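Wustari Household Box Project
Progress report to the Bemix Small Grants Fund
Second report, covering the period through the end of March

Hello again, and thank you for the kind note after the first report! I've tried to follow the headings you sent, though I've run a couple of them together where I'd have ended up saying the same thing twice.

Where we are

The target for the year was 300 boxes, and as of this morning 268 have gone out the door. When I wrote to you last time I was a little nervous about that number (you were very polite about it), so I'm happy to say we're in good shape. The remaining boxes are mostly a matter of getting enough pans and enough bedding in at the same moment, which has been the story all along. We'll have a mountain of mugs and not one decent saucepan, and then somebody closes up a rental house and we have saucepans in the hallway and we're out of can openers.

A quick reminder of what goes in a box, as I know you have a new reader on your side. Each one is meant to get a person or a family through the first few weeks in an empty apartment. There's a kitchen half (plates, bowls, mugs, silverware, one pan, one pot, a cutting board, a knife in a sleeve, a dish towel) and a house half (sheets, a blanket, bath towels, a shower curtain with its rings, a lamp if we have one). Families get two boxes and extra bowls. We write the contents on a card and tape it inside the lid.

The move to Hsueh Street

This was the big thing. We had been working out of the back of the Lirkar thrift store, between the coat racks and the loading door, and we were always in somebody's way. The Hsueh Street room is bigger, it has a sink, and the door is wide enough for the cart. The heat is a bit moody. Coats stayed on through most of the first month.

Your grant paid for the shelving, and I'm so glad we went with the heavier kind. We put up 20 shelves in all. We had planned to line them along one wall, and then we found out that the wall isn't straight, so the last unit now stands on its own by the sink and holds cleaning supplies and the tape guns. It's a better spot for them anyway.

Moving took three weekends instead of one. Most of that was my fault, I let us bring everything over unsorted because the thrift store wanted its space back, and we paid for it afterward. If I did it again I'd sort at the old place even if it meant asking for another couple of weeks.

Sorting and washing

We changed how donations come in and it has made a real difference. Before, things went straight to the shelf and got checked when we packed, so you'd be halfway through a box and discover that the casserole had a crack in it. Now everything stops at the intake table first. It gets looked over, washed if it needs washing, and then it goes to its shelf. Anything we can't use goes in the crate under the table and back to the thrift store at the end of the week.

I kept a tally for March, because you asked for one. We took in 634 usable items, and that counts a set of silverware as one thing (otherwise it gets silly). Kitchen things were well over half. Bedding was the smallest pile, same as always. I didn't keep a tally of what we turned away and I probably should have. I'll start one for the next report.

The sink is small. Big stockpots have to be done at an angle, and you end up with wet sleeves. We looked at the price of a deeper one and decided to live with it for now.

Packing

Packing days are still my favorite. We do it in the mornings, two people to a box, one reading the list out loud and the other fetching. We tried one person per box for a while, to go faster, and too many boxes went out without a dish towel or with two lids and no pot. Reading it out loud fixed most of that.

Plates now go in on their edges with paper between them, and the towels get used as padding around the mugs. Breakage is down to nearly nothing. We've also stopped using the very large cartons. They looked like such a bargain! Then you fill one with dishes and can't lift it. Medium cartons cost a little more each and I've moved the money over from the padding line, where we weren't spending it.

One thing I'd like to try is a separate small bag for the first night: a towel, soap, a mug, a spoon, a roll of toilet paper, a light bulb. A woman who picked up in the winter told us she'd had to unpack the whole box on the floor to find something to drink out of, and I've been thinking about it ever since. It wouldn't add much cost.

Money

The spreadsheet is attached separately. In short, shelving came in slightly under, cartons slightly over, and rent is as expected. The line for cart repairs is all spent, a wheel went and then the other one went. I haven't moved anything between the main categories without asking you, apart from the padding and cartons switch above, and I believe your rules allow that one. If they don't, please tell me and I'll sort it out.

What hasn't gone well

Pickup times. We tell people to come between two and four, and then buses being what they are in Lirkar, they come at five and we're gone. We've had to rebook more of these than I'd like. From next month one of us will stay until six on pickup days, and we'll see if that covers it.

Labels have been a pain too. The first batch of stick-on shelf labels curled up and dropped off in the cold, and for a while the bowls were living under "baking." They've been replaced with cards in plastic holders, and those have stayed put so far.

And we still don't have a good source for blankets. I've written to two hotels and had one reply, which was friendly and didn't commit to anything. If anyone at Bemix knows somebody in that line of work, I would love an introduction.

Next few months

Finish the last of the 300, obviously. After that I want to get the first-night bags going in a small way, put a proper list of what we need on the door (people stop and read it, even people who only came to use the mailbox), and get the intake table raised a few inches, as all of us have complained about our backs at one time or another. I'd also like to talk with you about next year before the summer, if that fits your calendar. Mornings are best for me, any time after nine.

Call me if anything in the spreadsheet looks odd.

With thanks from Hsueh Street,
Project coordinator, Wustari Household Box Project

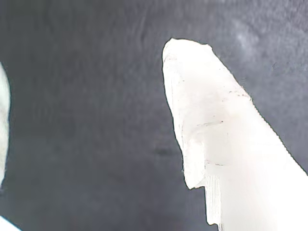 Wustari Household Box Project, Lirkar, March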